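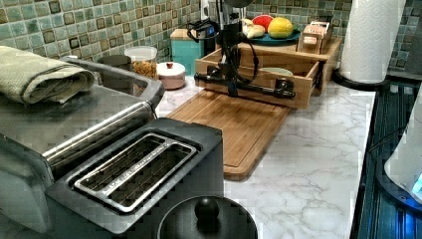 Arm station, staff kitchen counter, Neler site. Cables hang across front of wooden box.

Arm station check – Salcombe kitchen
Checked by: Svenja Fröhlich
Present: Tanveer Naqvi (kitchen staff)

1. Cable routing: FAIL. Tie back to the upright before next run.
2. Board flat under work area: OK
3. Toaster outside arm reach: CHECK. Measure at full extension; minimum 200 mm.
4. Stovetop locked off during runs: OK
5. Stop button test, 2 presses: OK
6. Staff briefed on new duties: PARTIAL. 6 listed, 2 still to sign.

Comments: Plating has moved to the arm; staff now load, watch and clear. T. Naqvi reports more standing time and fewer breaks away from the counter – raise with G. Teuber. Recheck items 1 and 3 in December.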